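Keeping a dark floor clean

Dark floors show dust and lint sooner than light ones. Run a dry microfiber mop over the whole room before any water goes down – grit dragged around in a wet mop leaves fine scratches.

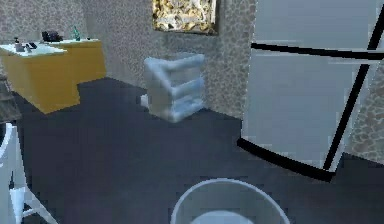

For the wet pass, use 2 tablespoons of white vinegar in a gallon of warm water, but never on natural stone. Wring the mop hard and work back toward the door. Leave it 30 minutes before walking on it. Streaks usually mean too much soap last time.

Raelene Baxter, August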